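Work with us > Current calls > Household and workplace chores study

Call for participants: can a machine do the tidying yet?

Riltotlow is looking for people who clean, tidy or look after rooms, at home or for a living, to take part in a study of chores and the machines meant to do them. You do not need any technical background. We would particularly like to hear from office cleaners, shop staff who close up at night, and anyone who runs a busy household.

Robots can now carry out a fair number of small jobs when everything has been set out for them. They do much less well in a room that has just been used. We want to know where the line falls at the moment, and we want it judged by people who do the work themselves. Earlier reports in this area, including our own, were marked by engineers, who tend to be pleased if the machine finishes at all. A cleaner may look at the same result and say it needs doing again.

The study is run from our Hutlow site and has two parts. In the first you do a set of ordinary chores at your own pace while we note the steps you take. In the second you watch a robot attempt the same chores and mark the result on a short form. The chores include picking things up off the floor, clearing a desk, folding towels, restocking a low shelf and putting furniture back in its place. 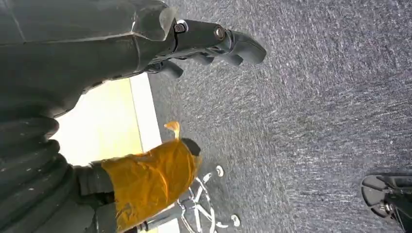 Floors take up more of the timetable than any other surface. People who clean offices tell us that much of their time goes on what stands on the floor, and that they shift a chair, deal with what is under it and shift it back without thinking. A machine has to work out where the chair ends and the floor begins. Shiny chrome legs spreading out low over grey speckled carpet, with small casters at the ends, leave awkward gaps to reach into, and a dropped pen cap or paper clip can easily end up in one. We would like you to tell us how you would go about it, and whether you would accept the result if a colleague had left it like that.

What is involved

You would come to Hutlow for 2 sessions. Each lasts 3 hours, with a break. The two sessions must be at least a week apart. You will not be asked to operate the robot or to lift anything heavy. A member of staff is present throughout and will stop the machine at any time if you ask.

We have 72 places. Half are kept for people who are paid to clean or to work on a shop floor.

Payment

Each participant receives £92 after the second session, plus travel at the standard fare. If you can only manage the first session you will be paid half. We can send a letter to your employer if you need time off.

Who can apply

You should be 18 or over and comfortable kneeling or bending for short periods. If you are not, please still get in touch, as the shelf and desk tasks can be done seated. You should not have worked for a company that makes or sells robots.

How to apply

Write to the Mahmoudi study team at the address below with your name, the kind of chores you do most often and the times of day that suit you. A few lines will do. Applications close at the end of September 2022 and we will reply to everyone. Those who took part in the Roser towel trial in May are welcome to apply again.

Contact: Mahmoudi study team, Riltotlow, Hutlow site | © Riltotlow | Back to top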